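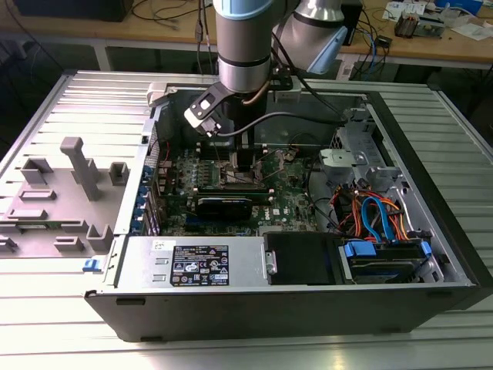 Tips for Keeping an Old Desktop Computer Going

I have a soft spot for old office desktops. They're heavy, they're ugly, and they cost next to nothing once a company is done with them. I've kept three of them running in our house for years (one for the kids' homework, one for music in the garage, one for me and my endless spreadsheets), and I've picked up a pile of habits along the way. Most of them I learned by doing it wrong first.

Start with the boring stuff

Shut it down properly, switch off the power supply at the back if it has a switch, and pull the plug out of the wall. Then press the power button once and hold it for a few seconds. Any charge left in there drains off, and you'll sometimes see a fan twitch or a light blink. I do this even when I'm only going in with the duster.

Take a picture of the back with your phone before you unplug all the cables! I used to think I'd remember which hole the speakers went in. I never did.

Lay the tower down on its side on something firm and flat. Carpet is a bad choice because of static, and so is the bed, where I once lost a screw that I found months later with my heel. If you don't own a wrist strap, touch bare metal on the case before you touch anything else, and do it again every time you come back from the fridge.

Dust

Do this in May or whenever it's warm enough to stand outside, because the dust goes everywhere and you don't want it in your curtains. Canned air works fine in short bursts. Keep the can upright or it spits cold liquid. Hold the fan blades still with a finger while you blow – letting them spin like a pinwheel is fun but it's hard on the bearings.

A soft, clean paintbrush gets into the corners. I keep a cheap one-inch brush from Stevens (our hardware store, the one with the squeaky carts) in the computer drawer, and it is never, ever allowed near paint. Please don't use the vacuum cleaner inside the case. The hose builds up static and the nozzle loves to swallow small parts.

Fresh thermal paste

If the fan roars every time you open a web page, and you've already cleaned it, the paste between the processor and its cooler may have dried out. Run the computer for five minutes before you shut it down, so the old paste softens up a bit. Then twist the cooler gently back and forth before you lift. If it won't budge, don't yank. Wipe off the old stuff with coffee filters and rubbing alcohol, the strongest the drugstore has. Paper towels leave fuzz.

For new paste, a blob the size of a pea in the middle is plenty. I bought a tube of Collura gray paste ages ago and it's still almost full.

Leave the processor where it is unless you really mean to swap it. If you do, look for the little triangle in one corner and match it to the mark on the socket before you let go. It should drop in with no pushing at all. Hold it by the edges and keep your fingers off the contacts.

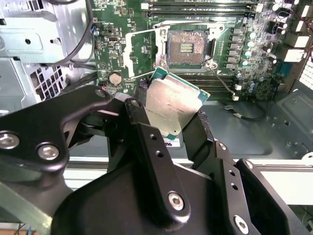
A reader wrote in to say that she skips the pea and spreads her paste thin with an old gift card, and that her computer has run cool and quiet for two years that way. She also asked me to remind everybody that rubbing alcohol needs a minute to dry before you put anything back together. Good point, and consider yourselves reminded! I've tried the gift card since and I can't tell any difference, so do whichever makes you less nervous.

Memory

Adding memory is the best upgrade for the money, and it's about as hard as loading a toaster. Look up your exact model first and write down which type it takes, because the notch sits in a different place on different kinds and the wrong one won't go in no matter how much you lean on it. Push the clips open, line up the notch, and press down evenly with both thumbs until it clicks. It takes more force than you'd like. The first time I did it I was sure I'd cracked something.

If the computer beeps at you afterward and the screen stays black, it's nearly always a stick that isn't all the way down. Take it out, put it back, press harder.

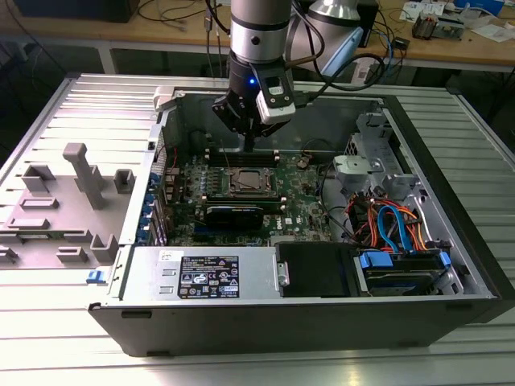

Buy used memory if you can find it. The repair counter at Drultero keeps a shoebox of the stuff and lets people dig through it on Thursday, and I've never paid more than a few dollars a stick.

Screws and small bits

An egg carton is the best screw organizer I've ever owned. One cup per step, going left to right, and then you work backward when you close up. Put a scrap of masking tape on the lid and write down what each cup is. A magnetic dish is nice too, but an egg carton is free and you get an omelet out of it.

Many office desktops use screws that have a hex head and a slot or cross as well. If the slot is chewed up, try a small nut driver on the outside before you give up and reach for the pliers.

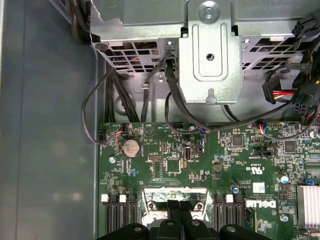
When you put a screw back, turn it backward first until you feel a tiny click, then go forward. The threads catch where they caught before and you won't strip them. Snug is enough.

Tuck the loose cables away from the fans with a twist tie from a bread bag. I bought a pack of 398 Millent cable ties once, and I'd still rather use the bread ties, since you don't need scissors to get them off again.

Odds and ends

If the clock is wrong every time you plug it back in, change the coin battery on the board. Check the number on the old one and get the same.

Write the date of your last cleaning on a bit of tape and stick it inside the side panel. Mine goes back four computers' worth of tape by now.

Don't park the tower on the floor if you have a dog.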